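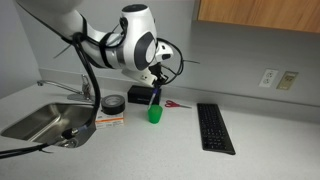
Why does a basketball bounce?

A basketball bounces because the air packed inside it gets squeezed when the ball hits the floor, and that squeezed air pushes back so hard that the ball hops up again.

Now, that is the short version, and if you only needed the short version you can run off and play. But if you have ever stood in a driveway on a chilly morning with a ball that just went thud, or wondered why your ball never quite comes back up to your hand when you simply drop it, then pull up a chair, because there is quite a bit more to tell (and I do love telling it).

What is inside the ball?

Mostly air! A basketball has a stretchy rubber bag in the middle called a bladder. Around the bladder there are usually threads, wound and wound until they make a tough shell, and on the outside is the bumpy cover you hold on to. The bladder keeps the air in. The threads keep the ball round, so it doesn't swell up on one side like a lopsided pumpkin.

When you pump up a ball, you are pushing more and more air into a space that hardly gets any bigger. The air presses outward on every bit of the inside. We call that pressing "pressure." Lots of pressure makes a firm ball, and not much pressure makes a squishy one.

The squash and the spring

Hold a ball up by your chin. Up there it has stored energy, just from being high. Let go, and the stored energy turns into moving energy, and the ball goes faster and faster until it meets the floor.

Then comes the part that is too quick to see. The bottom of the ball goes flat for a tiny moment, like a cheek pressed against a window. The air inside has less room than it had before, and it shoves back against the floor. The ball pops round again and up it goes.

My friend Catrin Maddocks coaches the under-tens at the Gritlow gym, and she has her players push down on a ball with both palms before they ever dribble it. They can feel it pushing back at them. You can try the same thing on your bedroom rug. Push gently, then push hard, and notice how the ball pushes harder too.

Where does the missing bounce go?

If you drop a ball and don't touch it, each bounce is lower than the one before. Some of the moving energy has leaked away. A bit of it became the sound you heard, that lovely smack on the boards. A bit of it turned into heat, so little that your hand would never notice, as the rubber and threads bent and rubbed. The floor took some as well.

Dribbling is how you put the energy back. Every time your hand pushes the ball down, you are paying it what it lost. Stop pushing, and pretty soon the ball is rolling away under the bleachers.

Why are cold balls so grumpy?

Air is made of teeny bits called molecules, and they are always zipping about and bumping into things. When air is warm they zip quickly and bump hard. When it is cold they slow down and bump more softly, so the pressure drops. Rubber gets stiffer in the cold, too, and doesn't spring back so well. A ball that slept in the garage in winter may need an hour indoors before it feels like itself again. Don't put it on a heater, please! A warm room will do the job.

Does the floor matter?

It surely does. A hard wooden court gives back a good strong bounce. Grass bends and crumples under the ball and keeps a lot of the energy for itself, and sand is even worse. Juniper Baptiste, who is nine and a very serious point guard, once tried to dribble the whole length of the beach at her grandma's, and I believe she managed 2 bounces.

Try it yourself

You will need a basketball, a tape measure, a wall, a pencil, some paper, and a helper with sharp eyes.

Ask your helper to stand by the wall with the tape measure. Hold the ball so its bottom is 130 centimeters above the floor. Let it go without pushing. Your helper watches for the highest spot the bottom of the ball reaches on the way back up, and you write it down. Do that 5 times, because eyes make mistakes and one try can fool you.

Now go and find a different floor. Try carpet, or the sidewalk, or the lawn. Drop the ball from the same height each time, or you won't be able to compare fairly. Which floor gave you the highest bounce? Was it the one you guessed?

Words to know

Bladder: the rubber bag that holds the air inside a ball.
Pressure: how hard something presses on what is around it.
Energy: what makes things move, warm up, or make noise.
Molecule: a very tiny bit of stuff, much too small to see.

Written by Revathi Marar
Last updated 26 September 2021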